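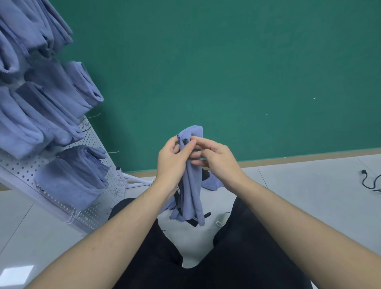 The first winter Radoslava Danko spent in Pekach, she slept in the school's storeroom and learned to cook on two burners with a dozen children giving advice. She had come for a month. That was nine winters ago, and she still laughs when you ask about her return ticket.

The school, run by a small Vostton charity called Flodia, feeds and teaches over 300 children from the hill villages, many of them raised by grandparents. Rozália Hrubý, the head teacher, walked me up to the new dormitory - slowly, as she stops to talk to everyone - and told me about the well, the goats, and a boy who came in February without a word of the local language and now reads to the little ones at bedtime.

A bed for a year costs 2586 crowns. Radoslava knows that figure by heart, and she'll tell you over soup, whether you asked or not.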